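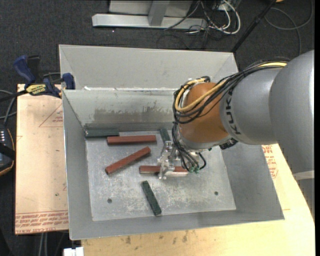
机械臂末端夹爪伸入灰色金属料箱，箱内散放红色与深绿色方块。

Rostotell发布遥操作与手把手示教联合计划阶段成果
Allwood、Greenwood参与工位验证，示教软件Nurkance将于七月开放申请

Rostotell今日公布其机器人示教联合计划的首阶段成果。该计划由Rostotell牵头，木制部件生产商Allwood与仓储服务商Greenwood共同参与，研究如何由一线操作人员通过手动牵引或远程操控的方式，将料箱取放类任务教给机械臂。首阶段共采集有效示教记录455条，涉及散放物料抓取、定点放置及受阻物料拨移等作业内容。

同时公布的还有示教软件Nurkance的开放安排。该软件承担示教过程中的指令传输、动作记录和数据整理工作，已在首阶段全部工位投入使用。自七月起，制造业和物流业企业可向Rostotell提出试用申请。

一、计划背景

料箱内散放物料的取放，是工厂和仓库中常见的手工作业。物料位置与朝向不固定，彼此可能相互遮挡，紧靠箱壁的物料又会限制夹爪进入的角度。采用传统编程方式时，工程人员须针对各类情形逐一设定动作，物料规格或料箱尺寸一经调整，程序往往需要重新编写。

Rostotell在与合作企业的前期沟通中了解到，部分中小型生产单位并未配备专职机器人工程师，但拥有熟悉物料特性的操作人员。联合计划据此确定了工作方向：由操作人员直接示范，系统记录示范动作及相应的现场影像，供后续模型训练使用。

计划筹备期间，三方就数据归属、人员安全和工位改造签署了合作文件。按照约定，示教数据由采集单位持有，Rostotell在授权范围内用于模型训练与评估。

二、两种示教方式

首阶段采用手动牵引与远程操控两种方式。

手动牵引示教时，操作人员站在机械臂旁，在低速状态下握住腕部，引导末端完成接近、夹取、提起和放置。系统同步记录各关节角度、夹爪开合状态及受力数据。该方式主要用于放置位置固定、对末端姿态要求较高的任务。Allwood的参试人员普遍反映，手动牵引上手较快，但连续作业时手臂负担较重，因此每轮牵引示教均安排休息间隔。

远程操控示教时，操作人员在安全区域内使用操控装置，结合直接观察或影像回传控制末端运动。参试人员可在操控过程中调整速度档位，接近物料时自动切换至低速。该方式适用于需要反复尝试的箱内抓取，特别是物料贴近箱壁或被其他物料遮挡的情形。Greenwood的工位以远程操控为主，其操作台与机械臂分设于不同房间，两处之间由专用线路连接。

两种方式产生的数据采用同一记录格式。示教人员可以在一次任务中先以远程操控完成抓取，再以手动牵引完成放置，Nurkance会在记录中标明切换时刻，供数据审核人员核对。

三、料箱取放任务的设置

首阶段以矩形方块作为基础物料。方块外形简单，朝向容易辨认，便于在不同工位之间重复设置任务，也便于比较不同示教人员的动作差异。各工位在开始记录前，须将方块重新打散，并留存一幅箱内初始影像。

任务指令按颜色或位置下达，例如先取指定颜色的方块，或先取靠近箱体后壁的方块。示教人员可自行选择夹取角度，项目组不规定统一轨迹。评估人员认为，保留合理的动作差异有助于模型应对物料摆放的变化，但以下情形不计入有效记录：夹爪与箱壁发生明显碰撞，物料在提起后掉落且未予补救，影像与关节数据的时间标记不一致，以及示教人员主动放弃。

物料掉落后由示教人员重新夹取并完成放置的记录，单独归入“补救动作”类别予以保留。项目组在中期评审时对这一类别作了补充说明，要求记录从掉落前开始，至放置完成后结束，中途不得剪辑。

料箱在长期使用中会产生划痕和磨损，箱底反光情况也随之改变。项目组未要求参试单位更换旧料箱，示教记录在各单位现有条件下完成，以便模型训练所用影像接近日常作业环境。

四、阶段成果

在455条有效记录中，远程操控示教占多数，手动牵引及混合方式的记录主要来自Allwood工位。数据审核由Rostotell统一组织，每条记录均经过2名审核人员分别查看，意见不一致的由评估小组复核。

使用上述数据训练的取放模型，随后在未参与采集的物料摆放条件下接受测试。测试共进行114次，每次测试前由工作人员重新摆放物料，模型在近75%的测试中独立完成指定方块的抓取与放置。未完成的测试主要集中在两类情形，一类是物料紧贴箱体角落，夹爪难以找到合适的进入角度；另一类是夹爪遮挡物料，影响系统对其朝向的判断。

Rostotell表示，该结果反映的是基础物料在受控工位上的表现，尚不能直接用于推断模型在生产线上的作业能力。测试方法、任务设置和未完成情形的分类说明将随技术报告一并提供给参与单位，企业在评估自有工位时应以现场测试结果为准。

五、合作单位意见

Allwood在书面意见中表示：“我方操作人员此前没有机器人编程经验，经过培训后已能够独立完成示教和初步检查。下一步，我们希望将任务扩展到尺寸不一的木制部件，并考察表面纹理对抓取的影响。”

Greenwood表示，远程操控方式便于将示教岗位与作业区域分开设置，对仓储现场的人员管理有实际意义。该公司同时建议进一步缩短影像回传延迟，并改进操控装置在长时间使用时的握持舒适度。上述建议已列入Nurkance下一版本的修改清单。

Rostotell表示：“示教数据的质量取决于操作人员对任务的理解。我们将继续完善培训材料和审核流程，使参与单位能够按照同一标准开展采集，同时保留各自工位的特点。”

六、安全与培训要求

联合计划各工位执行统一的安全规程。手动牵引示教须在低速模式下进行，示教人员不得单独作业，现场应有一名监护人员负责急停操作。远程操控示教开始前，操作人员须确认作业区域内无人停留，并完成夹爪开合与通信状态检查。线缆、气管及腕部外接管路应留有足够活动余量，每班开始前检查一次。

参试人员须完成理论说明、空载练习和带料练习后方可进行正式记录。培训内容包括坐标方向辨认、速度档位使用、异常情况处置及记录标注。对于曾长期从事手工取放作业的人员，培训中增加了夹爪视角下的距离判断练习。未通过带料练习考核的人员可申请再次参加，考核结果不作为所在单位的岗位评价依据。

七、后续安排

联合计划第二阶段将引入形状不规则的物料和不同深度的料箱，并增加双人协作示教，由一人负责操控机械臂，另一人负责任务指令与状态标注。Allwood和Greenwood均已确认继续参与。

Nurkance试用申请自七月起受理。申请单位须提交拟开展的任务说明、现有机械臂型号、工位平面布置及安全负责岗位信息。Rostotell将在收到完整材料后安排线上评估，对符合条件的单位提供软件安装文件和示教培训。试用期内产生的数据由申请单位自行保存，是否提供给Rostotell用于模型改进，由申请单位书面决定。

首阶段技术报告摘要可向Rostotell新闻事务部门索取。涉及合作单位生产工艺的内容不对外提供。

关于Rostotell
Rostotell从事机器人示教技术及配套软件的研究与开发，业务包括远程操控系统、示教数据管理和工业取放应用评估。

关于Allwood
Allwood生产家具及室内装修用木制部件，负责联合计划中的手动牵引及混合方式示教验证。

关于Greenwood
Greenwood提供仓储与分拣服务，负责联合计划中的远程操控示教验证。

媒体联络
Rostotell新闻事务部门
受理时间：工作日上午九时至下午五时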